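A day at the party conference fringe in Tevitz

12/16/19

I'd been promising myself a trip to Tevitz since May, when a friend sent me the programme for the open day on politicians and social media and I stupidly let the cheap train tickets go. Anyway, they ran it again on Saturday and this time I went, with a flask, two pens and far too many opinions about how MPs use their phones.

The venue is the Jara, the old assembly hall behind the bus station. It holds 755 people if you believe the notice by the door, and it felt fuller than that by ten o'clock. The queue for coffee went right round the stairs! I gave up and drank what I'd brought, standing next to a man who told me at some length why his council should never have joined any online platform at all. He then spent most of the first talk scrolling.

That first session was the one I'd come for. Ondevis, a small outfit that reads through what elected people post and sorts it by subject and timing, had taken one very ordinary week in regional politics and followed a single row through it, hour by hour. The row was over a bus depot. I know, I know. But it was gripping (to me, at least), because you could see the first statement go up on the Tuesday morning with hardly anything in it, then a second one at teatime that quietly changed "concerns" to "serious concerns", and then by the next day everybody in the chamber had a position, including three people whose wards have no buses.

They'd gathered 1,000 posts for that one week and only 89 of them mentioned what the depot would cost. I wrote that down and underlined it. The speaker was careful to say that a short post isn't necessarily a lazy one, and that plenty of councillors had put the figures in a newsletter instead, where about 700 people had read them. Fair enough. Still, I did wonder who the other posts were for.

There was a question from the back on whether deleting a post counts as changing your mind. Nice question, long answer, and I'm still not sure what the answer was. Something to do with keeping a dated record and saying plainly when wording has been altered. A woman near me said "they'd never" quite loudly and got a round of applause.

Lunch was in the side rooms and you could wander about as you liked. I had a cheese roll and a very good slice of ginger cake, and got talking to a couple who come to every one of these things and had saved all their lanyards.

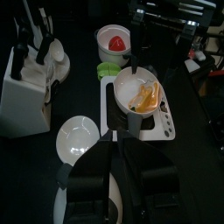
The little white stove, with a tomato in the pot.

After lunch I had to choose between the panel on leaflets and the workshop on writing statements in a hurry, and I chose the workshop, which was run by people from Karneretti. I hadn't heard of them before. They train press officers, mostly for smaller parties and local groups, and they were much funnier than I'd expected. We were put in sixes and handed a made-up crisis (ours was a flooded library and a mayor on holiday) and given twelve minutes to say something in public that wouldn't look silly by evening.

It is so much harder than it looks. Our first draft thanked the emergency services twice and didn't mention the library. Our second was better but somebody had put "lessons will be learned" in it, and the whole room groaned when it was read out. The group by the window did best. They just said what had happened, what they didn't know yet and when they would next say something. Four lines! I've been a bit kinder about official statements since, although only a bit.

The closing debate was the weak spot, I thought. Five people on a platform, two microphones between them, and a motion so woolly that both sides ended up agreeing that party leaders should speak up sooner. One of them did make a decent point about silence, that when a leader waits a day to comment, people fill the gap with whatever they already believed. I'd have liked another half hour on that and a lot less on hashtags.

A few practical bits if you're thinking of going to the next one. The side entrance on the car park side is quicker than the front. Sit on the left for the main hall, the heating's better. Bring your own lunch if you don't eat dairy, as the choice was cheese or cheese and pickle. And the last fast train home leaves before the debate finishes, so I came back on the stopping one, reading my notes and eating the second slice of ginger cake out of a napkin.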